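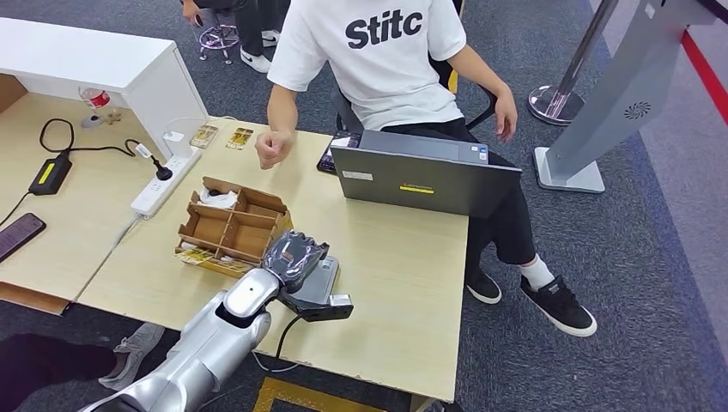 How much should a small shop set aside for its first robot arm, beyond the price of the arm itself?
Plan on a second pot of money for the hand, the mounting, the cables, the spare parts and the training time. At Tillman we kept that pot separate from the start, and our spare fingertips and replacement cables alone came to $1748 in the first year.

Planning for Equipment: A Small Gallery
Posted Aug 18, 2024

Welcome, and thank you for stopping by! Alina Ardeleanu and I have been putting together the equipment plan for the Brelemano project since January, and so many of you have written in with questions about money that we thought we'd answer a few of them right on the gallery page, with pictures of the work to keep them company (we do love our pictures). We looked at 3 suppliers before settling on a shortlist of 2, Nerudholm and Dradden, and both were very patient with our long emails.

Tables, by the way, deserve their own line in the budget. So do power strips, chairs and floor tape, and I'm a little embarrassed to say how late those went into our spreadsheet. Alina now keeps a page just for the small things, and it's the page we open most often. 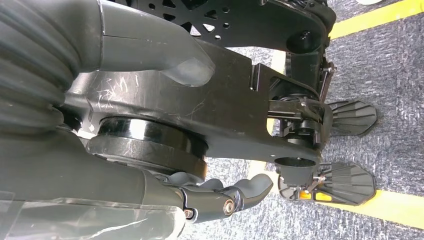

Is it better to buy legs and hands from the same supplier?
One supplier makes service calls simpler, and that counts for a lot if your team is small. Buying separately can save money up front, but ask for the mounting drawings and the spare parts price list before you sign anything, and add a few days of fitting work to your schedule.

Carpet or hard floor is worth settling early too, as you'll want to give the suppliers the same answer every time they ask. We changed our minds once and had to go back for fresh quotes. The updated parts list will go up on this page as soon as Alina has finished checking it, so please keep those questions coming!

Bohdan Lytvynenko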